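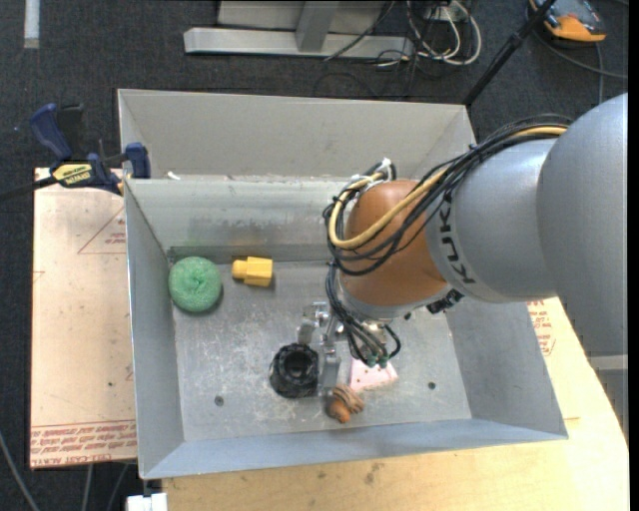
4 min read

June 13, 2019

The Vallum reissue is out, and the price is silly

If you spent any time on the dub techno message boards in April, you already know that the first Vallum 12" was coming back. Tovwood, the label handling it, put up a one-line teaser with a catalog number and let everybody else do the shouting. By the end of the month people were calling it a lost classic. I own the original. I bought it out of a dollar crate, and I would like to talk about the word "lost."

A record nobody wanted the first time can be good. Plenty are. But the sales copy for this one says it has been "whispered about for years," and I have trouble finding the whisperers. Back then it got one short review that I know of, in a photocopied zine, and the reviewer spent most of it on the B-side label being stuck on crooked. (Mine is crooked too.) A few DJs played the A2. The rest went into crates like the one where I found it.

So what are you getting? Four tracks on the original, five on the reissue. The A1, "Barstead," is still the reason to own the thing: eleven minutes of one chord, a hi-hat that keeps drifting late, and a bass line that shows up so far into the track that you may have given up on it. I like it a lot. The A2 is a shorter, brighter version of the same idea and works fine in a mix. The flip I could live without. One cut is mostly hiss, and the other has a vocal sample that sounded worn out even when it was new.

The fifth track is the selling point. It's billed as an unreleased Mbeki version of "Barstead," taken from a tape that had been sitting in storage. Maybe so. The drums on it sound awfully crisp for a tape that old, and the delay has a clean stereo bounce I don't hear anywhere else on the record. The insert says "restored and completed," and that second word is doing a lot of work. Completed when, and by whom? I wrote to Tovwood to ask and got back an automatic reply with a link to the shop.

Then there's the format. The run is 400 copies, hand-numbered, on heavy vinyl, in a sleeve with a die-cut hole that will catch on every other sleeve on your shelf. Mine is number 281. It costs $44 before shipping. For a 12" single! The label says the price reflects the cost of remastering, and I did compare the two pressings on the same deck with the same needle. The new one is louder. The low end on "Barstead" is tighter, I'll give them that, but the top has been pushed until that lazy hi-hat sits right in front of your face. On the old copy you had to lean in for it. I think the old one sounds better, surface noise and all, though I'd understand anybody who disagreed after hearing mine crackle.

There is no digital version. Tovwood says one is "under consideration," which in my experience means it will appear after the last copy sells, at a normal price, with an extra track. The resale listings have already started. Some 16 copies were up the last time I checked, most of them sealed and most of them asking double. Those sellers aren't listening to it either.

None of this makes it a bad record. If "Barstead" had come out this year as a plain black 12" in a paper sleeve, I would be telling you to buy it and play it loud. What I'm not going to do is pretend that a small run and a numbered sticker turned two good tracks into a piece of history. Stream the clips on the label page, skip straight to the A1, and give it the full eleven minutes before you decide.

And if you see an original with a crooked label in a cheap crate – they do still turn up – grab that one first. You won't get the fifth track, but you'll have money left over for a couple of other records.

Next issue: three new tapes of ambient guitar music, one of which I finished.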